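Rekthorpe Shared Workshop — Build Tickets
Ticket 21: Second arm will not close on cable tie head
Opened by: Selina Pichler
Assigned to: Ilgın Akyol
Opened: Monday, March 24, 2025
Status: Open, waiting on parts
Build: Virinis two-arm bench

Problem
The lower gripper holds the USB cable without trouble. The upper gripper is supposed to take the zip tie by its head and carry the loop down over the plug. It gets the loop over, then loses the head when it starts to move sideways. Out of 20 runs it finished 3.

Already tried
Re-homed both arms. Swapped to a new bag of ties, same brand, same length. Slowed the upper arm to half speed. No change from any of these.

Comment — Ilgın Akyol
Which fingers are on the upper arm? If they are the November prints, the tips were never sanded and the faces don't meet flat. Also please pause the run with the loop over the connector and send me the wrist camera view from the lower arm.

Comment — Selina Pichler
November prints, yes. Paused where you asked. The cable is in the slit between the lower fingers and the plug points straight up, so I would leave the lower side alone. The loop is wide and sits at the height of the connector housing.

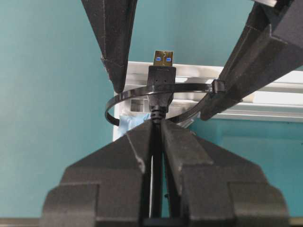
Wrist view, lower arm, run paused. Tie head at right, under the upper arm.

Comment — Ilgın Akyol
Thanks. The lower grip looks fine to me too. The upper-left finger has a chipped bottom edge. Please check it by hand before we change any code. Slide a strip of printer paper between the upper tips, close them, and pull. If it comes out with no drag, the tips aren't meeting.

Comment — Selina Pichler
Paper slides out at the tip and holds further up. I sanded the other finger with 300 grit and tried again. Slightly more drag, but I can still pull it out with two fingers. I also found the Kofler driver had gone back to its default current limit after the firmware update. Put it back to our saved value and ran the paper test again, same result.

Comment — Ilgın Akyol
Then it's the tip. Don't raise the current any further — the last set cracked at the seam that way. I'll reprint both upper fingers on the Woston and bring them in. Leave the lower pair on.

Next steps
Ilgın: reprint upper fingers, sand faces flat before fitting.
Selina: save the driver settings to the shared folder, repeat the 20 runs once the new fingers are on, and post the count in this ticket.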